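# Floral furnishing fabric

Floral furnishing fabric is cloth printed, woven or stitched with flowers and leaves and meant for the home: curtains, cushions, loose covers, tablecloths.

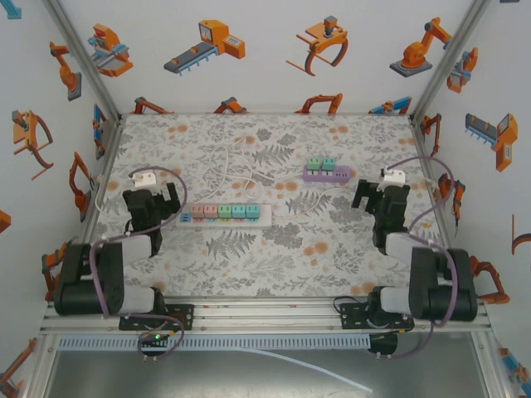 It is one of the oldest kinds of patterned cloth still in everyday use, and one of the most varied! A single design may mix garden roses with weeds from the roadside, and the best ones reward a long look.

## Pattern and repeat

Printed florals are built from a repeat, a block of drawing that joins up with itself on all four sides. Hiding the join is a lovely bit of craft – stems are led across it, and small sprigs fill any gap that might show up as a stripe once the cloth is hung. Large curtain designs can have a repeat of up to 80 cm, so a buyer matching two widths needs a fair amount of extra cloth.

In a "tossed" layout the flowers point every way and the cloth can be cut in any direction. One-way designs, with all the stems growing upwards, look splendid at a tall window but are wasteful on a round table.

## Ferns and foliage

Leaves do much of the quiet work. Ferns became a craze in Victorian Britain, turning up on pottery, ironwork and cloth alike, and they have never really left.

## The Pavport books

The Pavport mill's pattern books are a wonderful record of the trade. They hold 869 designs, many with the colour-mixer's notes still in the margin (one reads simply "less pink"). Wajid Marwat, who catalogued them, grouped the sheets by plant, and the poppies alone fill a whole volume.

## Care

Most cotton florals wash well at low heat. Strong sun fades reds first, so lined curtains keep their colour longer.

## See also

- Chintz
- Block printing
- Toile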